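Chapter 2
Packing a Hard-Shell Case

2.1 Scope of the chapter

Chapter 1 dealt with the choice of luggage by volume and weight. The present chapter covers the loading of a rigid suitcase: the working area, the order in which articles are placed, and the closing of the shell. Soft bags and rucksacks follow different rules and are left to Chapter 3.

A hard shell does not stretch. Its usable volume is fixed by the moulding, and any article that stands above the rim must be pressed down or taken out before the two halves will meet. Soft articles such as clothing, towels and plush toys can be compressed to a fraction of their resting size, but they recover once the pressure is removed. The packer therefore has to plan for two volumes, the resting and the compressed. The difference between them is called the recovery allowance in this book.

2.2 The working area

Packing is best done at floor level. A case laid on its side is stable, whereas a case standing on spinner wheels may roll when a load is pushed into it. The floor should be hard and level, with enough clear space for the lid to open fully. Articles waiting to be packed are set down next to the case, on the side away from the lid. Small items in frequent use are kept off the floor, on hooks or in a hanging basket, so that they are not packed by mistake.
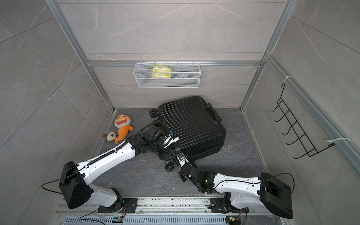 Fig. 2.1 Ribbed hard-shell case laid on its side, with two plush toys on the floor beside it. Wire basket and hook rack on the walls.

The ribs on a shell stiffen the large faces against bending. They also reduce the inner depth slightly where they project inwards, and measurements should be taken at the shallowest point. In the worked problems at the end of the chapter, the Skondine case is given an inner depth of 16 cm per half and the Kan case a total capacity of 38 litres.

2.3 Classes of load

Articles are divided into rigid, flexible and compressible. Rigid articles go in first, against the wheel end, so that the weight is low when the case is upright. Flexible articles are laid flat over them. Compressible articles go in last and fill the remaining voids - a stuffed toy of irregular shape is a typical case, as its fins, ears or limbs can be folded into corners that a box would leave empty.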